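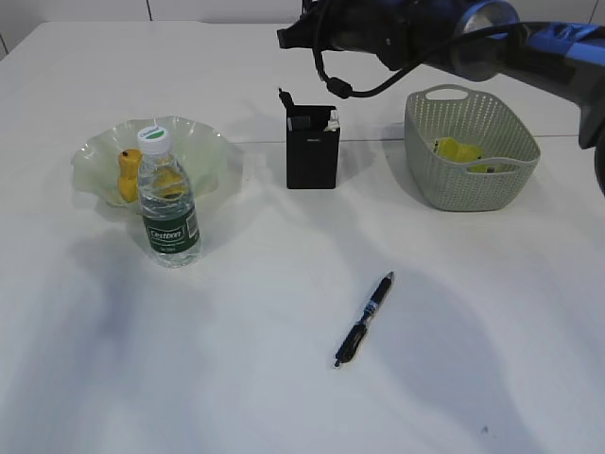 工坊笔记，十二月

题目：给过夜客人的夜间饮料，第二轮试做

上一轮我写得太乱，同事说看不懂哪一行是结果，哪一行是我的猜想。所以这次我分开写。如果哪里中文不通，请直接在旁边改，用铅笔就可以。

事情的起因还是 Resten 那边。他们的客房不大，墙也薄，早上五点多有客人起来烧水，隔壁的人就醒了。他们问 Olel 能不能做一种“不用烧水也能喝”的咖啡，晚上放进房间，第二天早上直接倒。另外他们希望给不喝咖啡的客人也准备一点东西，最好看上去是同一套。

我先做咖啡。茶的部分放在后面写，因为茶的结果还不完整。

一、冷泡咖啡

豆子用的是 Ogola 深烘。上次用的中烘，冷泡以后酸味很明显，我自己喜欢，可是试喝的人多数皱眉。来家里过夜的客人，大部分只想喝一杯熟悉的味道，这一点我慢慢接受了。

做法：豆子 100 克，磨到粗砂糖的样子，水一升，装玻璃罐，盖好，放冰箱中间那一层。第一罐泡 12 小时，第二罐泡 19 小时。两罐同一天晚上开始，用同一袋豆子。

12 小时的那罐：颜色比我想的浅，闻起来像烤过的坚果。加牛奶以后味道就弱了，加冰以后几乎喝不出来。不加东西，直接喝，是好喝的。

19 小时的那罐：味道厚，有一点苦，苦味停在舌头后面。加牛奶正好。过滤的时候很慢，滤纸堵了一次，换了一张才滤完。底下有细粉，倒最后一杯时要小心。

我的意见是用 19 小时的，但是磨得再粗一格。磨豆机是 Idgate 的旧机器，刻度磨掉了，我用白色油漆笔重新点了一个记号，请大家不要擦掉。

还有一个问题没有解决：装进小瓶以后能放几天。我第三天喝，觉得没有变化。第四天喝，香味少了一半。第五天我忘记了，瓶子被洗掉了。下一轮要在瓶身上贴日期，字写大一点。

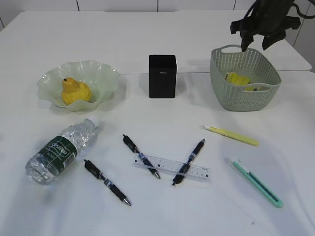
二、不喝咖啡的客人

试了两种。第一种是大麦茶冷泡，第二种是洋甘菊加一小片橙皮。

大麦茶很顺利，不需要调整什么。泡一个晚上，颜色漂亮，小孩也可以喝。缺点是太普通，客人可能以为这是水壶里剩下的。我想在卡片上写一句话来说明，可是写了三个版本都像广告，先空着。

洋甘菊的问题在橙皮。新鲜橙皮泡久了发苦，干橙皮又没有香味。我后来把橙皮在低温烤箱里放了一会儿，边缘刚刚卷起来就拿出来，这样苦味少，香味还在。烤的时间没有记，这是我的错。下次必须看表。

那天工坊里湿度是 62%，烤好的橙皮放在盘子上，到下午已经变软。所以烤完要马上进密封罐。

三、放进房间以后

晚上我在自己家的小客房睡了一夜，假装是客人。这个办法有点可笑，可是我觉得很有用，推荐给每个写说明卡的人。

记下的事情如下。

夜里口渴，手先碰到的是灯，第二个碰到的是杯子，水在最远的地方。托盘的方向应该转过来，水靠近枕头，咖啡靠近窗户。

瓶盖拧得太紧，我在黑暗里拧了很久。装瓶的时候力气要小一点，拧到不漏就可以。

早上咖啡已经不凉了。我睡前从冰箱拿出来，放在床头，七个小时以后是房间的温度。味道没有坏，只是没有冰的那么干净。Resten 的房间里有小冰箱的只是楼上几间，楼下的客人怎么办，需要和他们商量。保温袋我不太想用，它占地方，客人还会以为是要带走的礼物。

说明卡我用的字号太小。没有眼镜的时候，我只能看见题目。

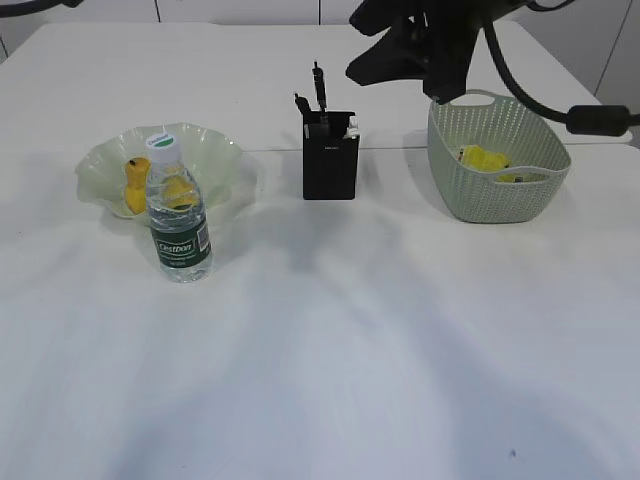 读过这一页的一位同事不同意晚上把咖啡放进房间。按这位同事的说法，冷的饮料应该留在走廊的公用冰箱里，每瓶写上房号，客人早上自己去拿，房间里只放水和一张卡片。这样温度没有问题，剩下的瓶子也容易收回来。这位同事还写道，喜欢被照顾的客人和喜欢自己动手的客人一样多，我们总是只想到前一种。

我想了一个晚上，觉得有道理，可是有一个地方我不放心。穿着睡衣走到走廊里拿东西，有的人会不好意思。我自己第一次在别人家过夜，早上渴得厉害，也没有敢出房门，一直等到听见厨房里有声音。也许两种都试，让 Resten 选一层楼做房间里的，另一层楼做走廊里的，客人走的时候问一句就好，不要发问卷。问卷我们发过一次，收回来的大部分是空白，有一张画了一只猫。

四、瓶子和标签

现在的标签是纸的，进冰箱以后会出水，边角翘起来。我用蜡涂了一层，翘得慢了，但是摸上去滑，而且看起来脏。有人建议把字写在布条上，系在瓶颈。布条可以洗，这个很好。可是谁来洗，谁来写，还没有人回答。

颜色我建议只用两种，咖啡用深棕，茶用米色。上一次我们用了太多颜色，客人没有一个记得哪个是哪个，连我自己也拿错过。

瓶子回收以后，瓶口内侧容易留咖啡味。用热水加小苏打泡一夜可以去掉，用洗碗机洗去不掉。装过咖啡的瓶子请不要再装洋甘菊。 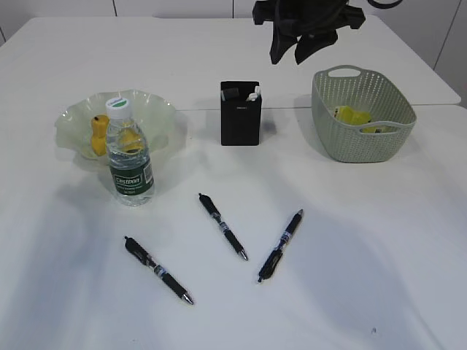

糖和点心这一部分，我一直拖着没有做，因为 Resten 没有提出要求。但是试喝的时候，每个人都问有没有糖。冷的咖啡里砂糖化不开，所以要准备糖浆，或者很细的糖粉。我倾向糖浆，小瓶装，和牛奶放在一起。点心的话，小饼干单独包装最省事，可是包装纸堆在托盘上很难看，需要一个有高度的容器把它们收住。像左边这种浅绿色、波浪边的玻璃碗就合适，边向外张开，手容易伸进去，颜色和米色的布条也能配。只是波浪边叠起来不稳，客房多的时候收纳是问题，洗的时候也要一个一个来。可以先在一间房里用，看看清洁的人怎么说。

饼干的配方我想用燕麦和黑芝麻，少糖，掉渣要少，床上有渣是最不好的事情。上次的燕麦饼干咬一口就散，黄油应该减一点，压得紧一点。

下一轮要做的

深烘豆，再粗一格，仍然泡 19 小时，过滤用两层纸，记录过滤时间。
瓶身写日期，每天尝一口，到第六天为止，尝完请写下来，再洗瓶子。
橙皮烤制计时，烤完立刻密封。
布条先做两种颜色各几条，洗过以后看掉不掉色。
说明卡换大字，去掉英文那一面，那一面的语法是我写的，也有错。
问 Resten：楼下房间能不能腾出一点冰箱的位置，走廊的插座晚上关不关。

补充，晚上九点写：剩下的那瓶 12 小时的咖啡我带回家了，加了一点糖浆和橙皮，意外地好喝。配方我没有量，明天早上再做一次，量好了写在下一页。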